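05/12/2020

Home late and too wound up to sleep, so I may as well write it down while I still remember it. Ardalan Bakhtiari and I spent the whole afternoon on the Wasurton entry, and I have been so happy all evening that I ate cereal for dinner and didn't mind one bit! The task for our club this year is the green circuit strip and the gray board with all its little holders, and I've grown fonder of that board than I probably should.
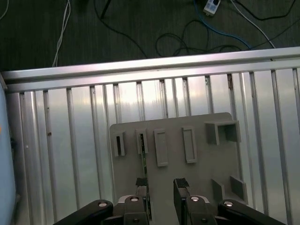
Our gripper and the green strip, Saturday practice.

We did 40 tries today, which brings the log to 319 since January, and Ardalan wrote every one of them down in his tiny handwriting — bless him, I would have given up by March. He wants softer closing on the fingers. I want a slower approach.

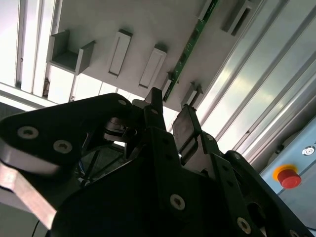
We went back and forth on that until we were both hungry, and then agreed to try his way first, because he asked so nicely. I still have to email the Clusance people about our team form, and wash my club shirt, and call Mom.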